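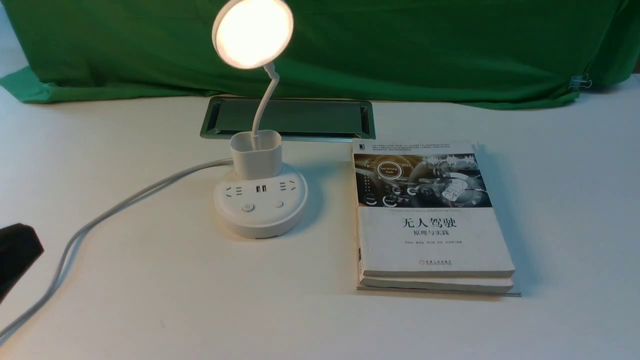 Leisure battery dying overnight on hook up??

Posted by fandonvan

Hi all, got a 4 berth Esavia, bought it in August. Plugged in at the site all evening, lights fine, fridge fine. Unplug in the morning and battery's flat within the hour. Dealer says the battery is new, reciept says 105 amp hour. Is it the charger? Paid 441 for the last lot of repairs so not keen on going back.

Orer_Tow
Is the charger switch on? Seperate to the mains one on ours, behind the seat. Lights will run off hook up either way so you'd never notice. Put a meter across the battery, plugged in. Should be well over 13 volts. If it's 12 and a bit, not charging. Check the fuse by the battery too.

mudflaps33
had same. was the battery. new doesnt mean good

fandonvan
Switch was off. Feel daft. Will meter it tonight anyway, ta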